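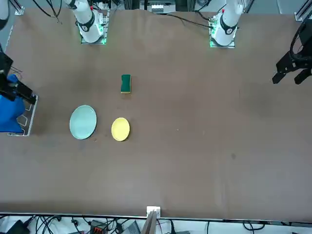 Vandana Singhal 님은 아이 키를 잴 때마다 숫자가 달라서 성장 기록 앱을 지울 뻔했다고 댓글을 남겨 주셨어요. 저도 처음엔 그랬답니다! 그래서 이번 장에서는 Nadach 키 측정계를 Edeck 앱에 연결하고 첫 기록을 남기는 순서를 제가 하는 그대로 적어 볼게요.

3장. 첫 측정과 기록

1. 측정계를 벽에 붙이고 바닥판이 흔들리지 않는지 손으로 눌러 봅니다. 저희 집은 걸레받이가 튀어나와 있어서 문 옆으로 옮겼어요.

2. 옆면 버튼을 길게 누르면 화면에 네 자리 숫자가 뜹니다. 제 것은 2114였는데, 기기마다 다르니 꼭 본인 화면을 보고 앱에 넣으세요.

3. 아이 이름과 생년월일을 입력합니다. 생일을 잘못 넣으면 성장 곡선이 통째로 밀려요(제가 9월생을 한 살 위로 넣고 한참 놀랐거든요).

4. 신발과 머리끈을 벗기고 뒤꿈치를 벽에 붙여 세웁니다. 시선은 정면, 턱은 살짝 당기고요.

5. 머리판을 내려 삐 소리가 나면 저장을 누릅니다. 같은 자세로 두 번 재서 평균을 남기는 게 제 방식이에요.

참고: 아침과 저녁 키는 조금 다르게 나옵니다. 저는 늘 아침 먹기 전에 재요. 큰애는 지난번에 159cm가 나왔는데 저녁에 다시 재자고 떼를 쓰더라고요, 그러면 더 작아질 텐데!

참고: 기록 간격은 여섯 달로 맞춰 두었습니다. 설정의 '알림'에서 바꿀 수 있어요.

주의: 머리판을 세게 내리지 마세요. 혼자 서기 어려운 아이에게는 이 측정계를 쓰지 말고 병원에서 누운 자세로 재 달라고 하세요.

주의: 앱의 곡선은 진단이 아닙니다. 키가 오래 그대로이거나 갑자기 변해서 걱정되면 기록을 내보내서 소아과에 가져가세요. 내보내기는 4장에 적어 두었습니다.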